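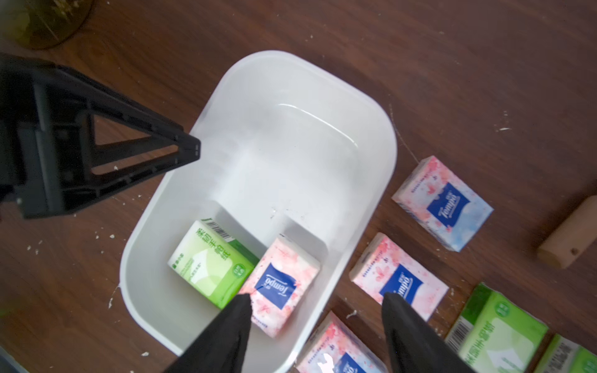 Sadcombe's winter pocket parcels are back, and I've spent most of this week up to my elbows in them. If you missed it last year, the idea is simple: we make up little bags of the small stuff people run out of, and they go out to anyone in the village who is stuck indoors or can't easily get to the shops. Tissues are always the first thing to go. I've been sorting ours into a white plastic bin on the floor, and I got as far as a green pack and a pink Tempo one with cherry blossom all over it before the phone rang and I lost half an hour to chatting (sorry, Azadeh, I do love our chats!). The rest were still lying on the floorboards when I came back.

We asked for donations at the end of January and I was expecting a carrier bag or two on the step. Well! By the time the collection closed we had 523 packs of pocket tissues, plus hand cream, lip balm, teabags and more boiled sweets than I have ever seen in one place. Parviz Bagheri drove round the top end of the village picking things up and had to go home and empty the boot before he could finish Barkach Lane. A big thank you to him, and to Châu Đồng, who brought her lot over on a sledge while the hill was shut to cars. I wish I'd seen her coming down it.

I've had a few questions about the green packs, as the writing on them is Chinese. It says they're soft and strong handkerchief tissues, so exactly what you'd hope for, and they'll be shared out with all the others. If you'd like a particular sort, pop a note in with your form and I'll do my best. Last year somebody asked for "anything without a smell" and we managed that fine.

The plan is for 235 parcels this time, which is 23 more than last winter. Each one gets 2 packs of tissues, something for the hands and something sweet, and whatever tissues are left over will go to the Kordestani bakery, where Abbas Farahani has offered to keep a basket by the till for people to help themselves. He's also putting a currant bun in every parcel for our end of the village, and no, I can't get you an extra one, I've already tried.

Pejman Tabrizi is doing the delivery list again. If you want to be on it, or you know a neighbour who ought to be, ring him or put a slip through the bakery door. You don't need to say why. We leave the bag on the step, knock and stand well back, so please don't rush to the door, and do wave from the window if you feel like it. The knitted hats have gone to a separate table at Skindville, where Azadeh Daneshvar is matching them up by size. She'd like it known that she has plenty of baby ones now and could really do with something to fit a grown man's head.

The first parcels go out at the end of February 2021 and the last ones in the first half of March, weather permitting. We're still short of paper bags with handles, the sort you get from a gift shop, so if you've a drawer full of them (I know some of you have) please leave them in the bakery porch before noon. Lip balm would be handy too.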